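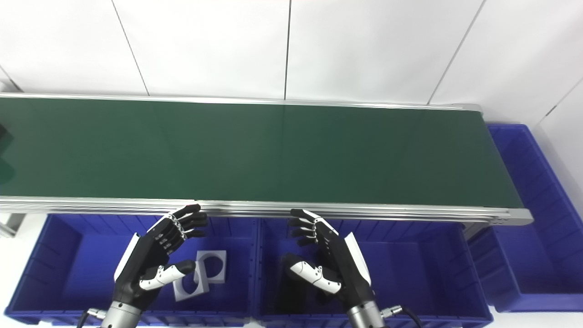
Ticket: left hand won't let go of foam inserts, station 2
Opened by: Youssra Berrada
Assigned to: Habibur Weerakoon
Opened: 8/20/24
Status: waiting on part

Youssra:
Hi Habibur, me again, sorry! The left hand is hanging on to the foam inserts after it gets the open command. It reaches into the blue bin, picks one up fine, carries it to the belt, opens (or thinks it opens) and then the insert rides along on the thumb all the way back. Sometimes it drops off over the bin, sometimes it hits the rail on the way. The right hand runs the same program mirrored and has no trouble at all.

No error on the screen, that's what bugs me. The log says "release complete" every single time. I only caught it because the belt kept going by with nothing on it and Ajith asked if we were on break.

Habibur:
Thanks for the log. Few questions before I come over. Does it do it from a cold start? Did anybody change the grip force? And can you run the open/close routine with nothing in the hand and tell me if the thumb gets all the way out?

Youssra:
OK, did all that. Cold start, first pick was good, second was good, then it started sticking and kept on sticking. Grip force is at 400 on both hands, same as it's been since February when we set the station up. I haven't touched it and Ajith swears he hasn't either.

The empty test is the interesting one. Fingers open all the way. The thumb starts out OK and then stops short, maybe a finger's width from where the right one ends up. If I power the hand down and wait a while it goes back to normal, for a bit.

Also (probably nothing?) the cable by the left wrist feels stiffer than the right one when I move it with the power off.

Habibur:
Not nothing! Please stop running it for now and leave the e-stop in. If the thumb position is reading wrong I don't want anyone reaching in the bins to free an insert while it's live.

Youssra:
Too late on that one, I have to confess. Ajith pulled an insert off the thumb this morning with the arms paused but not stopped. He's fine, nothing moved. We've talked about it and there's a sign on the panel now. Farzana wants it written up as a near miss so I'm putting it here too.

E-stop is in, station is down, we're loading by hand.

Habibur:
Good, thank you. I came by over lunch and swapped the two wrist cables, left to right. Ran the empty routine 3 times per side. The problem moved with the cable: now the right thumb stops short and the left one is perfect. So the hand itself is OK and so is your program. My guess is a broken strand close to the connector that opens up once things have been bending for a while.

The counter shows a little over 2,000 cycles since the last cable check, so I would've liked it to hold up longer than that. I'll look at how it's routed when the new one goes on.

Youssra:
Oh that's such a relief, I was sure I'd have to redo all the thumb positions. Can we get the "release complete" message to check where the thumb really is? It's only looking at the command right now, and I'd rather have it stop and yell at me.

Habibur:
Yes, I'll add that to this ticket. New cable is ordered through Trerby, no ship date yet. Please keep the station locked out until I've fitted it and we've run a full bin together.

Youssra:
Will do. Old cable is tagged and in your tray.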